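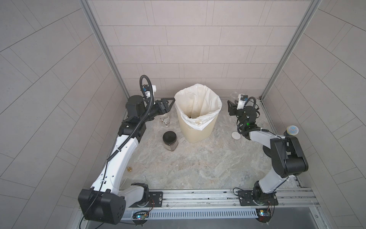
What does a waste audit measure?
What a building throws out, by weight and by type, over a set stretch of days. Weight first. Volume only if the scale is broken.

Week 3 notes: Waste Audits in Small Buildings

Reading for this week is the Dunora packet, first half. Skip the appendix on landfill gas, we come back to it in June.

Terms to know
Waste stream - everything leaving the building as discard, all of it, incl. recycling and food scraps
Fraction - one sorted part of the stream (paper, food, glass, film plastic etc)
Contamination - stuff in the wrong fraction. Given as percent of weight
Capture rate - of all the recyclable stuff thrown out, how much went in the recycling. People mix this up with contamination every year. Different bottom number!
Residual - what's left after everything recoverable comes out
Tare - weight of the empty container. Subtract it. Every time.

Why audit at all
Hauling bills usually go by container size and number of pickups. So a building can pay for a full dumpster that leaves half empty. Audit tells you whether to drop a pickup. Other reason: you can't tell from the bill what is IN there. Offices guess paper. Often it's food and paper towels.

Kinds of audit
Walk-through. Cheap, quick, clipboard. Look in the cans, note fullness and what's on top. Problem is what's on top. Heavy stuff sinks, cups sit on the surface and look like the whole problem.
Records review. Bills, pickup logs, purchase orders. No smell. Says nothing on contamination.
Sort. Collect, weigh, open, separate, weigh again. Slow, dirty, best data. This is the one on the midterm.

Most real projects do the records first, then walk-through, then one sort.

Case: Kala Street building
Four floors, offices plus a small kitchen on each. Sort ran over 3 days. Total collected 2147 pounds. Food was the largest fraction by weight, and this suprised the tenants, who had asked for more paper bins. Contamination in the recycling was 13 percent, nearly all of it liquid left in bottles and cups.

Note the liquid problem. A half full soda bottle goes on the scale as plastic unless you drain it. Two ways to handle:
a) drain, weigh liquid as its own fraction
b) leave it, say so in the report
Kala used (a). Either ok on the homework, but say which.

Picking the days
Don't sort the day after a holiday. Don't sort the week of a move-out. Weekday and weekend waste are not alike in anything with apartments. For offices Wednesday is a decent single day if you only get one. Mondays carry leftovers from Friday if cleaning crew skips a night.
Tell the cleaning crew. Do not tell the tenants the exact day, they clean up their habits and you measure good behavior instead of the usual kind.

Sample size
If you can sort everything, sort everything. If not, pull bags at random. Random means numbered tags and a drawn list. Grabbing the bags nearest the door is a convenience sample and you'll lose points for it. Small light bags from desks and heavy ones from kitchens should be tagged seperately and sampled separately (stratified, see week 2).

Labeling
Each bag gets: floor, room type, date, time pulled. Tape and marker, on the knot end. Markers smear on a damp bag so write the tape first, stick it after.

Liners
Short detour. Liners weigh something. In a desk-side building with a new liner every night, the liners themselves can be a real part of film plastic. Ruditz campus study stopped nightly liner changes for dry-only cans and found film plastic dropped by 45 percent. Nothing else changed that month. Whether it'd hold in a building with food at desks, no idea, the study didn't look.
Related: liner too small for the can slips down, trash goes between liner and wall. Liner too big, more plastic than you need. Match sizes.

Bin placement
Old rule, still good. Trash and recycling side by side, always. A trash can alone gets recycling in it. A recycling bin alone gets trash in it. Lid shape helps some. Signs with pictures of the actual items beat signs with words. Gaber sign set has both, handed out in lab.

Safety (read this before lab!!)
Puncture resistant gloves under, disposable over. Closed shoes. Eye protection. No reaching into a bag, tip it out on the tarp. Anything sharp or medical, stop, step back, call me over. No food in the sort area. Wash up even if you wore gloves.

Math you need
Net = gross - tare
Fraction percent = net of fraction / net total x 100
Contamination = wrong stuff in recycling / all stuff in recycling x 100
Capture = recyclables in recycling / (recyclables in recycling + recyclables in trash) x 100

Common mistakes from last year
Forgot tare. Used pounds for one fraction and kilos for another. Percents adding to 108. Reported five decimals off a bathroom scale. Called a low contamination number "good capture".

If your sorted fractions don't add back to the starting total, small loss is normal (evaporation, spills, bits on the tarp). Report the gap, don't spread it over the other fractions to make it go away.

Homework
Problems 1 to 6 in the Dunora packet. Skip 4b, typo in the table. Sort teams posted by the lab door. Next week: composting, bring the moisture chart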